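Notebook, dye room
Oct 3, 2020

Third attempt with the black overdye. I write it down while I still remember the order of things, because last time I waited two days and then my notes disagreed with the labels.

Recipe today: 1,000 g of dry cotton goods, reactive black powder from Dirkis, 40 g. Salt as in the May entry. Soda ash I have dissolved separately in a jar and added in three portions, lifting the cloth to the side each time so the soda does not fall directly on it. Nelu says this is too much care and one portion is enough. Maybe for navy. For black I prefer to be slow.

Water is from the tap, with softener. The bath went cloudy for a moment after the second portion and then became clear again. I don't know what this was. If somebody has seen the same, please write it in the margin.

Rinsing: two times cold, one time hot with the neutral soap, then again cold until I could read the newspaper through the water. This took longer than I planned, and I used the big sink for almost the whole afternoon. Sorry to Nelu, who was waiting with his wool.

One thing I want to check next week is the shade in the folds. In the second attempt there were brownish areas along the side seams, and I believe the cloth was packed too tight in the pot. Black on black is hard to judge indoors, the folds always look darker than the flat parts.

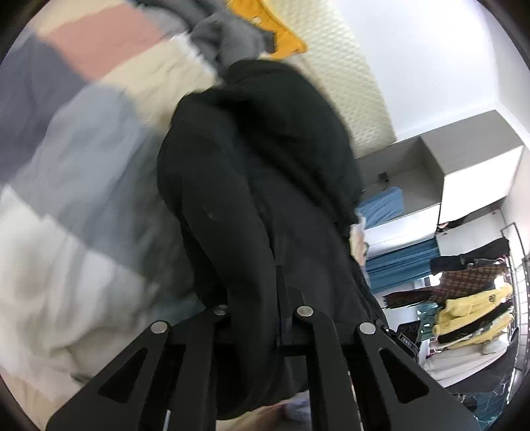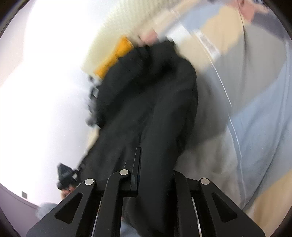

So the plan is to make the comparison at the north window before noon, with the card from the Sauerland sample set beside the cloth. Under the ceiling lamps everything looks equal to me, and then outside one piece is green and another one is red. For the swatches I cut small strips from the hem allowance, number 283 for this bath. Please do not put them in the drawer with the May strips – the ink on those labels is already coming off, and we will mix them.

Rub test, dry: almost nothing on the white cloth. Rub test, wet: a gray mark, lighter than in attempt two but I am not satisfied. I will do one more hot soaping on half of the strips and leave the other half as they are. Then we have something to compare.

Thread: the polyester topstitching did not take the color, as expected. On the Kiketti cotton thread it came out good, a little bit softer than the cloth. If we sew the next pieces ourselves we should order this thread in white and dye all together.

Left to buy: pH strips (13 in the box now), gloves in size M, one more long spoon. The Dakach scale needs a new battery, it jumped two times during weighing and I had to begin again.

Nelu Oprea has the key to the powder cabinet until I am back.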